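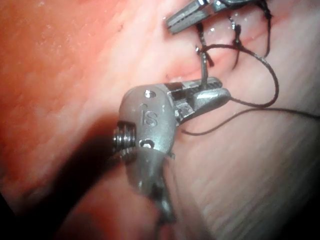
Sellberg Soft Tissue Pad: Review

Posted Thursday, September 2, 2021

Sellberg sells this pad for suturing practice. I bought two of them to replace the Trasholm pads we had been using, which tore when a stitch was pulled snug. The pad comes flat in a sealed pouch with a folded instruction sheet. No thread or needles are included, so order those separately.

Surface and feel

The pad is pink going to red, with a fine texture and a slight sheen. It isn't a flat slab. A low ridge runs across it, and an incision that crosses a ridge is harder to line up than one on level ground. I like that. Beginners may want to start somewhere flatter.

A curved needle goes in with a little resistance and comes out cleanly. If you take too small a bite near the edge, the thread will cut through, but it takes more force than it did on the Trasholm. Black thread shows up well against the pink – even the short cut tails are easy to find when you go back to check your knots.

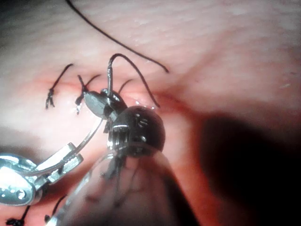
Closing an incision

I used simple interrupted stitches, working from left to right. The edges come together without much pull and they stay there while you tie. Where I pulled too hard, the edges rolled in, and I had to cut that stitch out and do it again. The holes left behind were small enough to work around.

Three stitches in, the closed part makes a thin seam and the right end is still open. Spacing came out fairly even. The knots did not – the middle one is bulky and I would trim the tails shorter next time.

The pad can be reused, but expect the area beside the incision to wear out first. I got around 8 closures from one before the edges went ragged. The instruction sheet says nothing about storage, and I'd have liked a line or two on that.

I'll buy it again in December, when our order goes in. 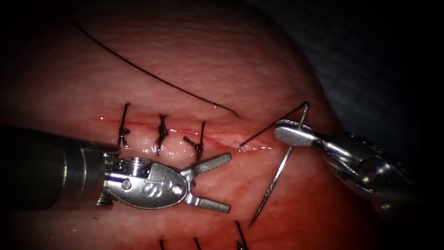
Belmiro Guerreiro
Mine lasted a bit longer, but I cut new incisions away from the ridge and only used fine thread. Agree about the storage instructions. I keep mine in the original pouch, folded shut with a clip.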